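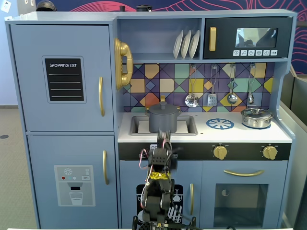

Montserrat Requena would like the lids kept on the pots. She wrote to us after the October item on the play corner to say that at her house the pots had been parted from their lids within a week, and that a pot with no lid gets used as a hat, a drum or a place to keep crayons, and after that it does not come back to the kitchen. She has a point. Both of our pots have their lids again, and we are asking everyone who tidies up at the end of a session to put them away that way, one pot in the sink and one on the stove.

The rest of this item is an update on the play kitchen at the Nemness toy library, which many of you have asked about since it was put together. It is the light blue one with the gold handles. It went up on a Monday morning and took most of the day, mainly due to the doors on the refrigerator, which had to come off and go back on after the hinges were found to be on the wrong side.

The kitchen stays in Nemness and is not part of the lending stock. We had several requests to borrow it for birthday parties. It is too heavy to carry down the stairs safely, and taking it apart each time would wear out the screw holes. If you want a kitchen for a party, ask at the desk for the Plika set. It folds flat, fits in the back of most cars and comes with its own bag of dishes. The loan is for 2 weeks, same as everything else, and you can renew it once if there is no one waiting.

Some notes on what goes where, as we have had different people putting it away in different ways.

The white plates stand upright on the open shelf next to the microwave. They do not go in the oven. Children like to post them in there, and that is fine during play, but please check the oven before you leave. The utensils hang from the hooks over the counter. There are four hooks and four utensils: the skimmer, the spatula, the round ladle and the serving spoon. If you find a hook with nothing on it, look in the refrigerator first. The telephone goes back on its cradle on the side of the shelf.

Play food is kept in the bins on the low shelf by the coat hooks, and all of it should be back in the bins by closing time. We now have over 300 pieces, counting the felt ones, and it had started to take over the room. Zeyu Zhong has sorted it into bins by type with a drawing on the front of each bin, so children who do not read yet can help. Anything cracked or chewed goes in the gray tub behind the desk. Please do not put it back in with the others.

We have been asked whether the shopping list on the refrigerator door can be written on. It is a black panel with white lines and it looks like a chalkboard, and we would like it left alone for now. Chalk dust gets into the bins and onto the felt food, and we have not tried to find out how well it cleans off. There are paper pads and short pencils in the drawer of the desk. Several of the older children have taken to writing out orders and lists on these and reading them over the telephone, and one family has asked if they can take their lists home. They can. The pads cost very little.

We also want to say something about cleaning. The counter gets a wipe with a damp cloth and a drop of dish soap after each session, then a dry cloth. Please do not use the spray from under the real sink. It is too strong for painted surfaces and it left a dull patch on the old table. Go easy with water near the edges of the doors. Pots, lids and plates are washed in warm soapy water at the end of the week and left on a towel overnight.

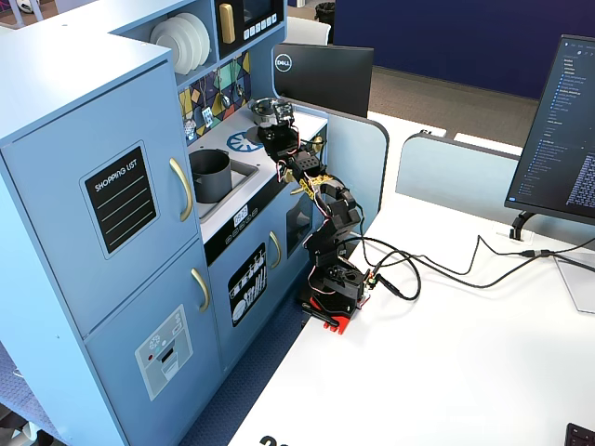
Can children put real water in the sink? Please keep it dry, as the kitchen has no drain and any water would have to be mopped out by hand.

For those who want water play, the Sirine tubs are out on the back step whenever the weather allows, and there are cups and funnels to go with them. Bring a change of clothes. We keep a few spare shirts in the office, mostly in very small sizes.

The stove and the microwave have had the most use so far. We had expected the refrigerator to be the favorite – it is the biggest part and it has two doors – but most children open it, look in and go back to the burners. The exception is the water dispenser printed on the lower door. A good number of the younger ones hold a cup under it and wait. One or two then drink from the cup quite happily.

It works best with two or three children at a time. With more than that they start to get in each other's way at the counter, and the ones at the sink end cannot get the refrigerator open. On busy mornings we put the small Han table beside it with a cloth and some cups, and this becomes the restaurant. Half the group cooks and half the group sits and waits to be served. They tend to swap over without being told.

A few things we could still use, if you are clearing out at home:

Small dish towels, plain or patterned, washed.
Child-size aprons. We have 2 and would like 8.
Empty spice jars with plastic lids, labels soaked off.
Wooden spoons, short ones only.

We do not need any more play food, and we cannot take glass or anything with batteries. Donations can be left at the desk during opening hours. Please don't leave bags outside the door, as the last lot got rained on and had to be thrown out.

If a handle feels loose or a door starts to drop, tell whoever is at the desk and they will write it in the repair book. Do not tighten it yourself. The upper refrigerator door was tightened twice in the first week by two different people and would not open at all the next day.

Next month's item will be about the puzzle shelf and the missing pieces box.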